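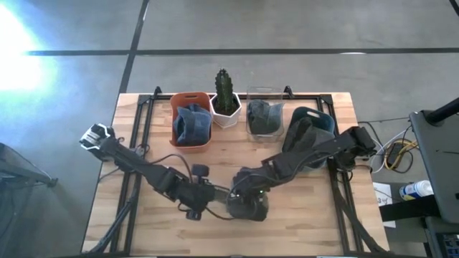
Llevo semanas queriendo contaros cómo guardo la ropa suelta y las gorras, que en casa son una plaga. El sistema es de lo más simple: cajas de plástico abiertas, cada una de un color, y la mesa grande de madera despejada un rato para poder repartir a gusto (en la cama acabo siempre haciendo montones y durmiendo en el sofá).

Yo uso una naranja, una transparente y una azul verdoso. La naranja me la quedé para lo vaquero, que abulta una barbaridad, y en las otras van las prendas oscuras. Mi vecina Huguette Gosselin me insistió mucho en que tuvieran asa recortada en la parte de atrás, y qué razón tenía, ¡se sacan del estante con dos dedos!

Con las gorras me costó más dar con el truco. Primero vacío las cajas, saco las gorras a la mesa y las miro de dos en dos, porque entre azul marino, gris verdoso y marrón carbón, con luz de tarde, me equivoco siempre. 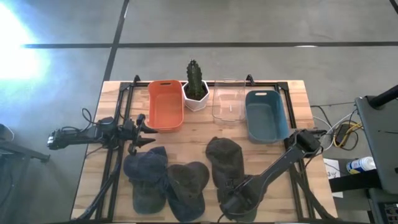 Las que están arrugadas las ahueco con la mano por dentro y les doy forma a la visera antes de guardarlas. Nada de aplastarlas debajo de los vaqueros, que luego no hay quien las recupere. Si alguna tiene cerco de sudor, agua tibia, una gota de jabón neutro y un cepillo de dientes viejo, y a secar encima de un bol boca abajo.

¡Ah, y el cactus! Lo dejo en la mesa entre las cajas, en su maceta blanca de caras, y me sirve de separador. Eso sí, cuidado con las mangas de punto, que ya me dejé un jersey enganchado.

En junio toca repasar los gorros de lana. Si tenéis algún remedio contra la polilla que no huela a armario de abuela, dejádmelo en los comentarios.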